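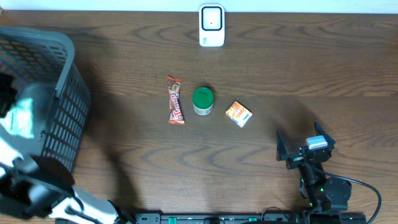 Do I need to know anything about electricity to take part in the Nelley home energy trial?
None at all. If you pay a bill and can read a number off a meter, you're who I'm looking for.

I run the household side of things at Honedau, a small firm working on software that helps local grids cope with more wind and solar. We've got a trial starting in March with the Nair community energy group, and I need 50 households in and around Nelley to join in (flats, terraces, farmhouses, I'll take the lot!).

For two months you'd get a text when there's plenty of green power about, and you'd try to shift a bit of your use to match – put the washing on, charge the car, that sort of thing. You can ignore any text you like. Once a week you fill in a short form and grumble to me as much as you want.

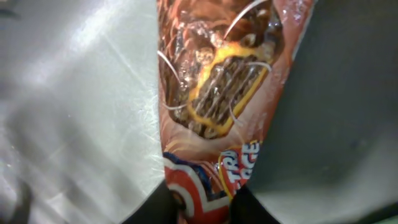 Wrapped chocolate snack on a pale surface.

You'll get £50 off your bill at the end, paid through Pritetti, who look after the billing. Last time over 179 people put their names down and I had to turn a lot of them away, which I hated, so do get in early.

You'll need to be the bill payer, be 18 or older and be staying put until the trial ends. Renters are very welcome, and so are prepayment customers. 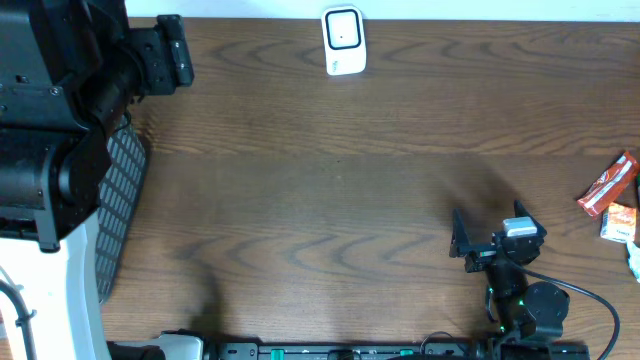 I'd especially love to hear from people on storage heaters and anyone working nights, as we had hardly any of either last time and the results were a bit lopsided. Your readings are kept under a household number, and you can drop out whenever you like without giving me a reason.

To apply, fill in the form on the Honedau website and pick "Nelley trial" from the list. Tell me what heating you've got and roughly when you're at home. I read every form myself, so a reply may take a few days.
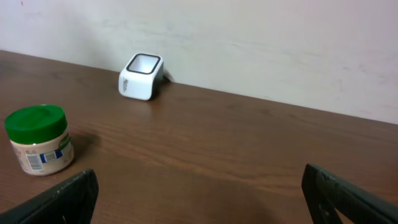 Small white holder with a black rim, near the wall.

Posted 2021-02-05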